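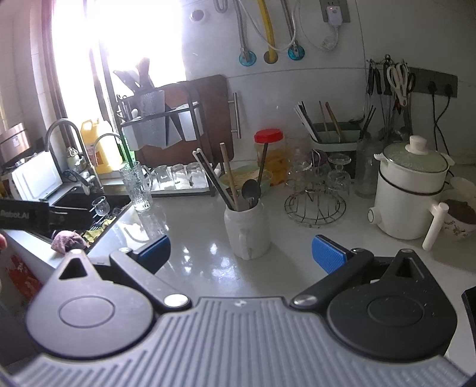 1. Introduction

This report presents my project for the course Music Production and Listening. The subject is the second album of the electronic duo Nomura, and in particular the question of how the vocal tracks on it were treated in comparison with the first album. I chose this subject because I have listened to both records many times, and I always had the feeling that the voice sits in a different place on the second one. I wanted to find out if this feeling can be supported by careful listening.

The duo comes from Brallitz and released both albums on the small label Sostden. The first album was recorded at home. The second was recorded in a rented studio in Trukcombe, in a building that dates from 1854 and was formerly a chapel. The notes in the album booklet mention the main hall several times, so I expected that the natural sound of the room would be important.

2. Material and method

Together the two albums have 13 songs with vocals. I left out the instrumental pieces and one remix, which was made by other people and would disturb the comparison. For every song I made a listening sheet with the same points: loudness of the voice against the drums, amount of reverb, use of doubled voices, and any clear effect such as pitch correction or distortion.

I listened to each song three times on headphones and one time on the loudspeakers in the practice room of our department. The first time I wrote nothing. In May I repeated the whole procedure for the second album, because I had learned in the meantime to hear compression better and my first sheets were not so precise.

I also used a free spectrum analyzer. It was helpful for seeing how much energy the mix has in the low range, but it cannot separate the voice from a synthesizer in the same range. For this reason the numbers from the program play only a small role in this report.

3. Results

3.1 The first album

On the first album the voice is dry and close. In most songs there is only one vocal track, and the breathing between the lines can be heard clearly. The synthesizers are wide and the voice stays in the middle, a little too loud for a dance record in my opinion. The reverb, where it exists, is short and sounds like a digital plate. Only the closing song has a long echo, and it appears on the last word of each chorus.

3.2 The second album

The second album has 7 songs with vocals, and in all of them the voice is doubled at least in the chorus. The second voice is usually placed to one side and is quieter. I had expected a lot of room sound from the hall, but this was only partly true. In the slow songs, for example the opening one at 82 beats per minute, the room is very present – one can hear the end of each phrase stay in the air before the bass returns. In the faster songs the voice is almost as dry as on the first album.

What changed more strongly is the loudness. The voice is lower in the mix, and the kick drum and the bass push it down a little on every beat. This effect is known as sidechain compression and is common in house music. On the first album I could find it only on the synthesizers.

3.3 The lyrics

I noticed also that the words are harder to understand on the second album. With the fastest song I had to read the booklet to be sure of the second verse. I do not think this is a mistake in the mix. The lines are shorter and repeat more often, so the voice works there partly like another instrument.

4. Problems

The biggest problem was that I knew the songs too well. When you have heard a chorus for years it is difficult to judge how loud it is. A second listener would have been useful, and I recommend this to other students who want to do a similar project.

Another problem was the format. I own the first album on CD, but the second one only as a download. I adjusted the playback level by ear before each session, and small differences may have remained – especially for the bass.

5. Discussion

My first impression was correct, but my explanation for it was not. I believed that the voice sounded farther away because of the hall. After the listening sheets I think that the lower level and the compression are more important, and that the hall matters mainly in the slow songs. It would be interesting to compare these results with a live recording of the duo, where the same songs have to work without the doubled voices. I did not find one in good enough quality to include it.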